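Husthorpe Community Board > Home and Office > Desk tidying

Thread 3818: Cable mess and what to do with a desk cloth

Folus
Clearing the office desk in March, as every year. I've got a cloth with a grey outside and a purple inside, and it never stays folded. Do you keep yours on the desk or in a drawer?

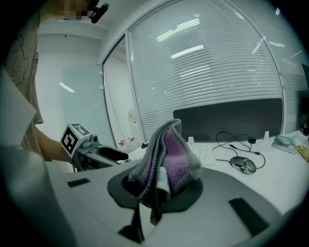 Grey and purple cloth, keyboard and mouse behind

Reuter
Drawer. Cloths on a desk pick up crumbs and then you wipe the crumbs back on to the screen. I'd be more bothered about that mouse cable. Does it need to be that long?

Folus
It's the one it came with. There are other wires mixed in with it. I'll put up one of the whole desk. 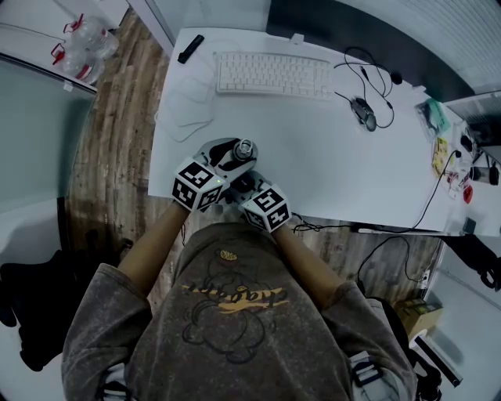 Whole desk, cables on the right

Reuter
Right, so the long black cord down the side is the one to sort first. Clip it under the edge. The white cable on the left can be coiled and put away if it isn't in use. Same for the green and yellow packets, they could go in a drawer.

Karum536
Disagree about the drawer. If the cloth is out of sight it doesn't get used. Mine hangs on a hook at the side and I do the desk at 4 pm before I go. I'd leave the packets too, a desk is for working at.

Reuter
A hook is fine if you have somewhere to put one. I still wouldn't leave food or packets out.

Folus
Didn't say it was food. No hook here, and I'm not drilling into the desk. This is from the other side of the argument, with the cloth up over the desk and the monitor at the back.

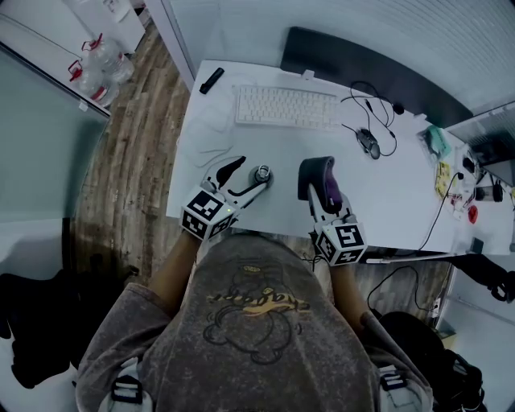 Cloth, keyboard, marker pen top left

Karum536
Get 2 stick-on hooks then, one for the cloth and one for the earphones. Those thin wires by the mouse look like earphones to me and they'll knot again by lunch.

Reuter
Stick-on ones fell off mine in a week. Use a cable tie for the wires.

Folus
Will try the tie first. Pen is going in the drawer, cloth undecided.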